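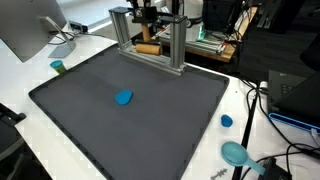

I have made the same oatcakes since I was at college and I decided in February that I was bored with them. They were fine. They went with cheese, they kept in a tin, and they tasted of very little. So I spent most of the month trying to make a seeded rye cracker, the thin sort that snaps, and I now have a recipe I am happy with.

The starting point was a recipe that Rochelle Ruiz-Ortega wrote out for me years ago on the back of a delivery note from Ortner, where we both worked at the time. It has no method. It says rye, plain, seeds, oil, hot water, salt, "thin!!", and some weights, one of which has a tea stain over it. I guessed at that one and got it wrong the first time. The dough was like porridge and I had to throw it out.

What I use now:

200g wholegrain rye flour
100g plain flour
100g mixed seeds (sunflower, sesame and linseed, mostly)
1 tsp fine salt
60ml rapeseed oil
150ml hot water, from the kettle but left to stand for a few minutes
Flaky salt for the top

Mix the flours, seeds and salt in a big bowl. Pour in the oil and then most of the water and stir with a table knife until it comes together. Add the last of the water if there is dry flour left at the bottom. It will be sticky. Cover the bowl with a plate and leave it for half an hour, by which time the linseed will have soaked up a good deal and you can handle it.

Heat the oven to 170C fan. Cut the dough in 2 and roll each half between two sheets of baking paper. I roll from the middle outwards and turn the paper as I go. You want it thin enough that the sunflower seeds are the thickest thing in it. Peel off the top sheet, slide the bottom one on to a baking tray, sprinkle with flaky salt and mark it into squares with a knife or a pizza wheel.

Bake for 25 minutes, then take off any pieces at the edges that are browning and give the rest another five to ten. My oven is hotter at the back, so I turn the trays at the halfway point. Leave the crackers on a rack until they are completely cold. If they bend, put them back in for five minutes.

I tried a few other versions. All rye was too hard and a bit bitter. Swapping the oil for butter made a nicer smell but a softer cracker, and by the next evening they had gone limp. Caraway seeds were good, a teaspoon at most. Poppy seeds got everywhere and I couldn't taste them.

The rye was from the mill shop at Roltau, who sell it in paper sacks and will grind it coarser if you ring ahead. Supermarket rye works too, though it may need a splash less water. I weighed one full batch after baking and it came to 283g in the first tray, with a few already eaten, so you get a decent tinful.

They have kept for nine days so far. I had the last lot with blue cheese and some pickled pears, and broke the crumbs from the bottom of the tin over leek soup. Next I want to try them with grated hard cheese in the dough, which I think will mean less salt and a lower oven. I'll put the amounts up when I've done it.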